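The panel had been on the bench since March, and Rhea Macapagal had written four reports on it, each shorter than the last.

It was a Heron, the 300-nit version, sold under the Tistov name in two markets and under no name at all in a third. The housing was gray. The stand tilted but did not pivot. On paper the contrast ratio was good, the response time was ordinary, and the gamma tracked within tolerance from ten percent up. Below ten percent it tracked well for most of the day.

At 17:43 it drifted.

She had found this by accident, having left the colorimeter strapped to the glass while she went for coffee. The log showed a flat line, then a rise in the blue channel lasting 90 seconds, then a flat line. She ran it again the next afternoon and got the same rise. She changed the cable from DisplayPort to HDMI. She changed the outlet. She set the monitor's clock, which existed only to run the sleep timer, forward by three hours. The rise came at 17:43 by the clock on the wall. 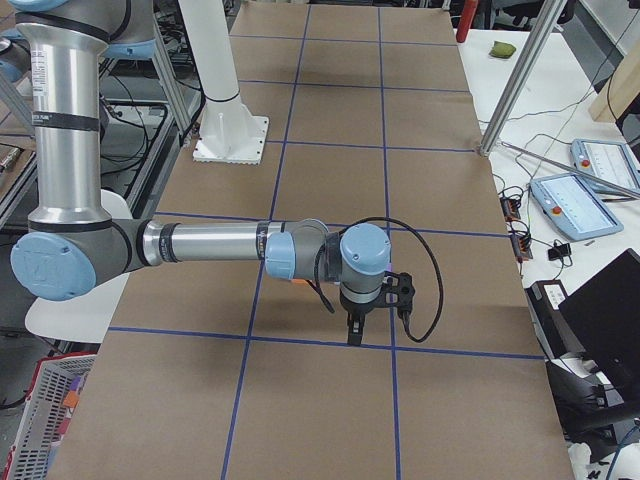

Her first report gave the drift a full page, with a chart. It came back with a note asking whether ambient light had been excluded. It had. She hung a second layer of blackout cloth and said so in the second report, which came back with a note asking about temperature. She taped thermocouples to the rear shell, one over the power board and one over the LED driver. Neither moved by more than a tenth of a degree during the event.

The third report came back without a note.

In the fourth she put the drift in a table, between the power draw in standby and the weight of the stand. The entry read "1743, blue, 90 s." It was approved the same day, and the model was cleared for the Jutesance order.

After that there was no reason to keep the Heron on the bench, and she kept it there. She had other units to measure. She measured them. At 17:40 each day she put the test pattern up on the Heron, a five percent gray field with no border, and pulled her chair over.

To the eye there was very little. The field went from gray to a slightly colder gray. Viewed from the side, where the panel was weak, the change was easier to see, and it was not uniform. It started in the lower left corner and moved across at the speed of a person walking down a hallway.

She had assumed backlight. The backlight had no local dimming; it was a single strip along the bottom edge, and it could produce a gradient from bottom to top but had no means of producing one that traveled. She wrote to the factory for the schematic. The schematic confirmed this.

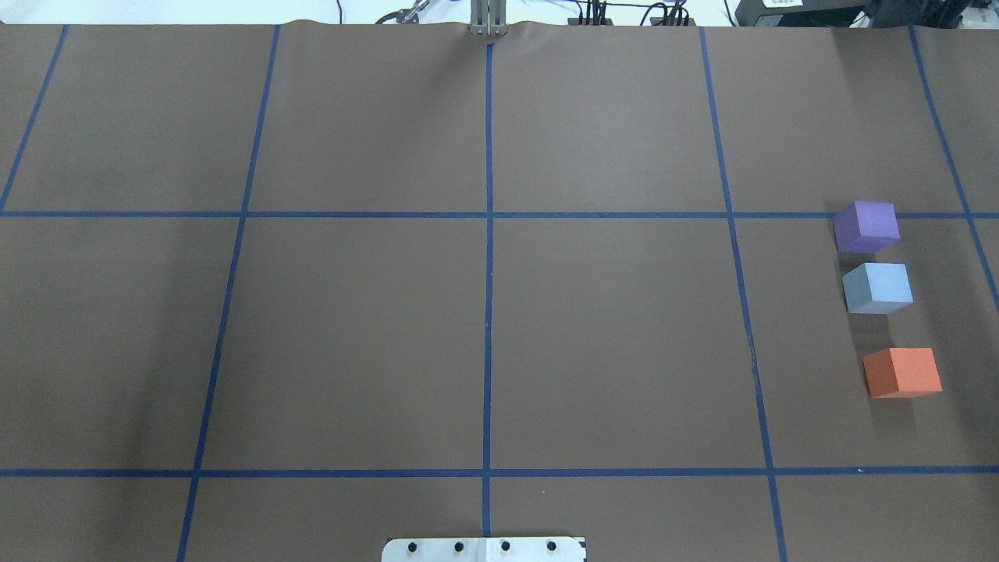

She took out the meter and used a camera instead, fixed exposure, one shot per second, then stacked the results and stretched the levels until the noise began to swamp them. The colder region had an edge. It was soft, taller than it was wide, and near the top it narrowed and then widened again.

She checked the stack for reflections by repeating the run with the panel off. The panel reflected nothing, the room being dark. She repeated it with a different camera. She repeated it with the monitor turned to face the wall and a small mirror set in front of it, and this time the shape crossed from the other side, as a mirrored image should.

She turned the monitor upside down. It took some work with the stand. If the fault lay in the glass, the shape would be inverted along with it.

At 17:43 it came in from the lower left of the bench as she sat facing it, upright, and crossed.

She wrote that down. Under "Possible causes" she listed the timing controller, interference on the signal line, and observer error, in that order, then moved observer error to the top.

The next day she left the monitor inverted and put up the gray field at 17:40. She checked the cloth. She checked the door, which was locked. The fan in the equipment rack was running at its low setting. The shape entered on time and went along at its usual pace until it reached the center of the panel, where it stopped.

The log for that session has a flat line, a rise, and another flat line at the raised value. The rise is a good deal longer than 90 seconds. In the column for remarks she entered the panel's serial number, the cable type, and the word "facing."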